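The New Pair of Hands at Plindum
A morning with Ilse Boersma on sorting, sore wrists and who gets to press stop
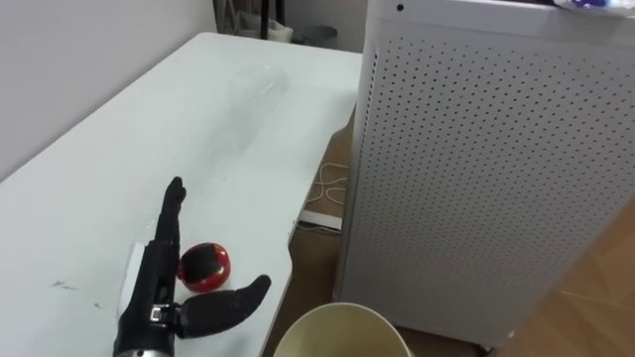

Wouter De Haan had told me on the phone that I should ask about the wrists before I asked about the software, and he was right. It was the first thing Ilse Boersma wanted to talk about, before I had even taken off my coat.

"I sorted returns for years," she says, pouring us both a very large coffee. "Toys, kitchen things, little parts that fell out of bags. You pick it up, you look at it, you put it where it goes, and by three in the afternoon your hand just doesn't want to close anymore."

Plindum takes in 1,040 returned items on a normal day and 1,780 on a bad one in January, and until last spring every one of them went through somebody's fingers. Now the robot takes a share of the small, easy ones. Ilse spends most of her shift showing it new objects, checking what it has done and stepping in when it gets stuck – and it does get stuck, she tells me cheerfully, mostly on anything soft.

"A sock is a disaster," she says. "A ball, fine, all day long. But you give it a sock and you might as well go and have your lunch."

I asked whether people had been worried, and she took her time over that one (she is a person who stirs her coffee while she thinks). There were 38 of them on the floor when the plan was announced, and for a couple of weeks the break room was very quiet. Two colleagues moved to the repair bench and one left for a job closer to home. The rest stayed, on the same hours.

"What I wanted in writing was the stop button," Ilse says. "If I say it stops, it stops, and I don't have to call anyone first. We got that. I think that calmed people down more than all the meetings did."

She does miss some things. Sorting side by side meant talking side by side, and the new stations are farther apart, so they have moved the morning break to ten and made it five minutes longer. She is still asking for ten.

"My wrists are better, I'll give it that," she says. "I've started knitting again. Socks, mostly."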